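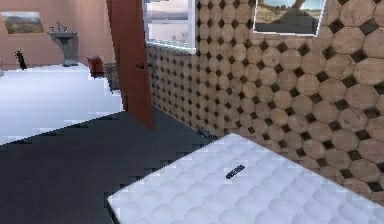

1/ 이번 주부터 저는 시뮬레이션 안에서 원격 조종으로 로봇에게 작업을 가르치고 있습니다. 과제 이름은 "누빔 표면 위 물건 집기"입니다. 컨트롤러를 손에 쥐고 제가 직접 움직이면, 그 움직임이 한 번의 시연으로 저장됩니다. 말은 간단하지만 첫날에는 많이 실패했습니다. 흰 누빔 표면 위에 작고 어두운 색의 길쭉한 물건이 비스듬히 놓여 있는데, 바로 그것이 집어야 하는 목표입니다. 색 차이가 커서 찾기는 쉽습니다. 잡기는 쉽지 않습니다.

2/ 어려운 점은 방향입니다. 물건이 비스듬하기 때문에 손목을 먼저 돌린 다음에 내려가야 합니다. 저는 처음에 내려가면서 동시에 돌렸습니다. 그러면 손가락 끝이 물건을 밀어 버립니다. 지금은 위에서 멈추고, 돌리고, 그다음 천천히 내려갑니다.

3/ 월요일에 시연 90개를 모았습니다. 그중에서 65개만 남겼습니다. 버린 것은 대부분 제가 중간에 망설인 시연입니다. 사람이 망설이면 로봇도 같은 자리에서 망설이는 것을 배웁니다. 이것은 Decha Ratanaporn 선배가 저에게 가르쳐 준 내용인데, 학습 결과를 보고 나서야 이해했습니다.

4/ 조종 프로그램은 Plirkex를 사용합니다. 기본 설정은 저에게 너무 민감했습니다. 손의 이동 비율을 낮추니까 마지막 접근이 훨씬 편해졌습니다. 대신 팔을 멀리 보낼 때는 손을 여러 번 다시 잡아야 합니다. 이 두 가지를 버튼 하나로 바꿀 수 있으면 좋겠습니다. 혹시 방법을 아시는 분이 계십니까?

5/ 깊이감도 문제입니다. 화면만 보고 조종하면 높이를 알기 어렵습니다. 저는 누빔의 네모 칸을 자처럼 사용합니다. 칸이 화면에서 얼마나 크게 보이는지 보고 거리를 짐작합니다. 정확한 방법은 아니지만 저에게는 도움이 됩니다.

6/ 벽 쪽의 팔각형 타일도 처음에는 기준으로 써 보았습니다. 그런데 타일은 멀어질수록 작게 보이고, 목표와 같은 높이에 있지 않아서 오히려 헷갈렸습니다. 기준은 목표와 같은 면에 있는 것이 좋습니다.

7/ 피곤할 때 모은 시연은 품질이 나쁩니다. 그래서 저는 20개를 하고 나서 반드시 쉽니다. 오후 4시 이후에는 새 시연을 하지 않고, 그날 저장한 것을 다시 재생해서 확인만 합니다.

8/ 다음에는 물건의 시작 각도를 바꾸면서 32개를 더 모을 계획입니다. 지금 데이터는 각도가 너무 비슷합니다. 왼손으로 조종하시는 분의 경험도 듣고 싶습니다. 제 한국어에 이상한 표현이 있으면 그것도 알려 주십시오. 감사합니다.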